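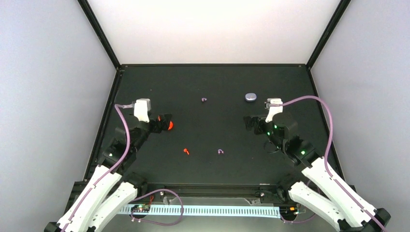

Mon 7 October. Open day, two-arm cell, notes

Entry covers the afternoon demonstrations for the Ploltico visitors and the walk-in group after them. Written up the same evening, with additions from Beca Rees where marked BR.

Set-up

Cell left in its usual position, both arms on their mounts at either end of the front rail, light strip on at full from before the doors opened. Back wall wiped. Table not re-covered; scuffs are cosmetic and the cameras have been coping with them.

Task shown: pick small parts off the table, pass from one arm to the other over the middle, put down on the far side. Parts were the hooks, the grey-blue oval and the orange piece. The orange piece went first in every run, taken by the left arm, with the right arm waiting open opposite. It is the biggest of the set and the easiest to see from where the visitors stand.

Control was the Hurus build from last week, unchanged. I had wanted to run the newer one but it had not been through a full day on the bench and an open day is a poor place to find out.

Running

Total cycles logged 328, counting one cycle as pick, pass and release. Faults needing a hand on the stop button: five. Breakdown from the log:

Two were the wrist cable on the right arm. When the right wrist turns past its normal range the purple cable is pulled tight on the bend near the table edge and the force limit trips. Known since the cable was re-routed. Correct behaviour from the limit, wrong routing from us.

Two were failed passes. Left gripper released before the right had closed fully. Both on the oval, both late in the afternoon. Surface is smooth and the fingers get very little of it. Gripper closing threshold was set on the hooks and never checked on the oval.

One was a camera time-out on the left wrist. Cleared on restart, did not come back. No cause found.

Speed was held at 50 per cent throughout. A visitor asked to see it at full speed. Declined, as the risk assessment for the day was written for half.

BR: the pauses before each pass looked like faults to people at the back. Two of them asked me whether it had stopped. Worth putting the state on a screen next time, even just the words "waiting for other arm".

Questions from visitors, with the answers given

How does the right arm know the left has hold of the part? From finger position and motor current on the left gripper. The wrist cameras are used for finding parts and are not used to confirm the grip. Bidham does it the other way round, according to the man who asked, and gets fewer early releases. Would like to see figures.

Can it pick up parts that overlap? Sometimes. Not shown.

How long to teach a new part? Said half a day for something hook-sized. BR thinks this is generous and would say a day.

What do the green lights on the joints mean? Joint powered and talking to the controller. Asked more often than anything else. A card on the rail would save repeating it.

Could it run with one arm? Yes, for pick and place, with a different program. The woman from Zavala was mainly interested in this. Promised her the reach drawing.

Measurements taken between groups

Pass time with hooks, median of the morning warm-up: unchanged from last week within the scatter. Pass time with the oval was slower and more variable. Did not get enough clean runs to quote a number and have left it out of the summary sheet.

Run log is number 481 on the shared drive. The first few minutes are me finding the right start position and should be skipped.

To do

Re-route right wrist cable with more slack at the bend, then repeat the wide wrist turn at low speed with someone watching the force reading.

Set closing threshold for the oval separately. Keep the hook value as it is.

Look at the small board and the other small device lying by the light strip at the front. They need a proper mounting before the next visit.

Send reach drawing to Zavala. BR to send the cycle summary to Ploltico.

Left camera: run overnight with the arms parked and check the log for time-outs before touching the connector.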